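Chapter 5

When the Dishes Are No Longer Done by Hand: Automation in Small Kitchens

Learning objectives

After studying this chapter, you should be able to:

Explain the difference between a job and the tasks that make it up.
Describe how a task changes when part of it is passed to a machine.
Identify work that appears only after automation has been introduced.
Discuss who should take part in decisions about automating a workplace.

Key terms

task, job, handover, residual work, exception, work intensity, tacit knowledge, consultation period

5.1 Introduction

Most people who study automation begin with the factory. The assembly line is a convenient starting point. Its tasks are divided in advance, its parts are made to a known size, and the worker's position on the floor is fixed. A great deal of what is taught about machines and employment comes from settings of this kind.

This chapter begins at a kitchen sink. Washing dishes is paid work in restaurants, hospitals, schools, residential homes and office buildings. It is often the first job a person holds and is sometimes the only one open to a worker who is new to a country or a language. It is seldom described in detail, even by the organizations that depend on it. Job postings may give it a single line, and training may consist of one shift spent beside a more experienced colleague.

The chapter follows one employer, Lastcombe, which provides meals and housekeeping to residential buildings. Each building has a main kitchen with a commercial dishwashing machine and several small shared kitchens on the upper floors. The main kitchens were mechanized long ago. The shared kitchens were not. They have household sinks, household taps and whatever dishes the residents happen to use. For years they were cleared by floor attendants, who washed dishes between other duties such as changing linen, restocking supplies and answering residents' questions.

Lastcombe decided to try a two-armed robot at the sinks of its Trinbridge building. The system was supplied under the project name Sadeo. The material in this chapter deals with that trial and with the discussions among staff that came before and after it.

5.2 What the task contains

Before the trial, the employer asked its floor attendants to write down what they did when they washed the dishes. The first answers were short. Several attendants wrote "clear sink, wash, rinse, dry, put away." A second round of conversations, held at the sink during ordinary shifts, produced a much longer account.

The attendants explained that they looked at the sink before touching it. They decided which item could be lifted without moving the others. They felt for knives under cloudy water. They knew that a bowl resting inside another bowl can hold by suction and that a plate standing on its edge will fall when its support is taken away. They put a cup aside if it seemed to belong to a particular resident. They noticed when food was coming back uneaten and mentioned it to the care staff.

None of this had been written down. Knowledge of this kind, which a worker uses every day without putting it into words, is called tacit knowledge. It becomes important when a task is to be automated, for two reasons. The designers of the machine need it, and the workers who hold it may not have been paid or recognized for it. 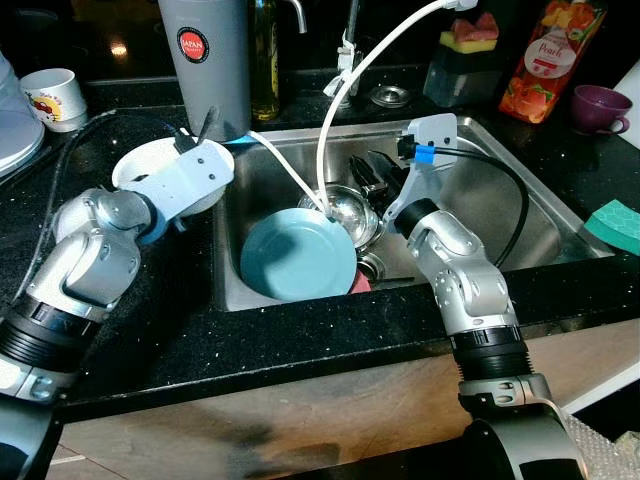
Figure 5.1 Two robotic arms at a filled kitchen sink. The left gripper holds the rim of a white bowl; the fingers of the right gripper reach down into the dishes.

Consider Figure 5.1 from the point of view of a person who has cleared many sinks. The dishes are of different materials and sizes. A teal-blue plate stands upright, with steel bowls close by. A hose leads down into one of the bowls. Dish soap, a sponge and a bottle share the space behind and beside the sink, as they do in any kitchen in daily use. An attendant would take in such an arrangement at a glance and begin. For a machine, each item raises a separate question about where it can be held, how firmly, and what will move when it is lifted.

The first lesson of the case is that a task which appears simple on a job posting may be simple only because the person doing it is skilled.

5.3 Tasks and jobs

A job is a collection of tasks held by one person. Automation normally acts on tasks. The effect on the job depends on what share of it the task made up, what the remaining tasks are like, and what the employer chooses to do with the time that is released.

At Trinbridge, dishwashing was one task among many. Managers expected that moving it to a machine would leave the attendants free for the rest of their duties. The attendants agreed that this was possible, but they raised a point that the managers had not considered. Washing dishes was one of the few parts of the shift that could be done standing in one place, at a steady pace, with time to talk to residents who came in for coffee. If it were taken away, the remaining tasks would follow one another without a break.

The speed and pressure at which work is carried out is known as work intensity. A person may work the same number of hours after automation and be considerably more tired at the end of them. Studies that measure only hours or headcount will miss this change. For this reason, the employer added questions about fatigue and rest to its staff survey before the trial began, so that later answers could be compared with earlier ones.

5.4 The point of contact

Descriptions of automated work often stay at the level of the whole room or the whole process. Much of what matters to the people responsible for the work takes place at a smaller scale, where the tool meets the object.
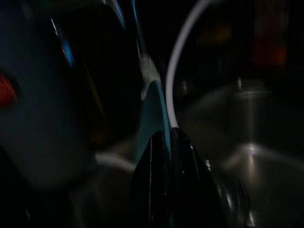

Figure 5.2 Close view at a gripper finger, with a turquoise piece behind it, a white cable arcing above and a curved metallic surface to the right.

The view in Figure 5.2 is dark and partly blurred, and several of the shapes in it are hard to name. It differs greatly from what an attendant would see when standing at the counter. Staff who supervise a robot may be asked to work from both kinds of view, and they need training in each. At Trinbridge, attendants who were shown close views without preparation found them confusing. Those who had first spent time watching the arms in the kitchen learned more quickly to connect a blurred edge on a screen with a particular bowl or plate.

The second lesson concerns the planning of training. Instruction in the use of a screen should not replace time spent beside the equipment. Attendants asked for both, and they asked that the time be counted as paid working hours.

5.5 Residual work and new work

The work that remains with people after a task has been automated is called residual work. In the shared kitchens it included scraping plates, removing glass and sharp knives, refilling soap and wiping the counter. Residual work tends to consist of whatever the machine cannot yet do. It may be more varied than the original task, or it may be more unpleasant. Employers should examine it directly and should avoid treating it as a minor remainder.

New work also appeared. Someone had to check the sink before a run was started. Someone had to decide what to do when an item was dropped or could not be picked up. Events of this kind are called exceptions. The log kept during the trial listed 312 exceptions, and each entry named the item involved and the action taken. Attendants filled in the log themselves, and over time their notes became the most useful record the project had.

The log raised a question of fairness. Keeping it required judgment, careful writing and knowledge of the equipment, yet it did not appear in any job description. In May the employer and the staff representatives agreed that handling exceptions would be listed as a duty and would be taken into account when pay grades were next reviewed.

5.6 Consultation

The order of events in a project of this kind has a strong influence on how it is received. Lastcombe first announced the trial in a general notice to all staff. The notice described the equipment but said nothing about schedules, staffing or pay. Attendants drew their own conclusions, and some began looking for other positions.

The employer then opened a consultation period, during which no change to duties could be made. Meetings were held on paid time and at hours that suited the night shift. Staff received a written statement covering the purpose of the trial, its length, the information that would be recorded and the conditions under which it would be stopped. The model used for these meetings, known as the Seneviratne procedure, is set out in full in Section 5.8.

Two requests from the attendants were adopted without change. The first was that any attendant could stop the arms at any time without having to justify the decision afterward. The second was that records from the kitchen would not be used to assess individual performance.

Review and discussion

1. Choose a task from a job you have held or observed. Write a one-line description of it, and then write a full page. What did the first version leave out?

2. The attendants valued dishwashing partly for its steady pace. Should an employer take such preferences into account when deciding which tasks to automate? Give arguments on both sides.

3. Study Figures 5.1 and 5.2 together. What would a supervisor be able to judge from each view, and what would remain uncertain?

4. Draft a short notice announcing a trial of this kind to staff. Exchange drafts with a classmate and mark any question an employee would still need to ask.

Section 5.7 returns to the main kitchens, where mechanization took place a generation earlier, and compares the two experiences.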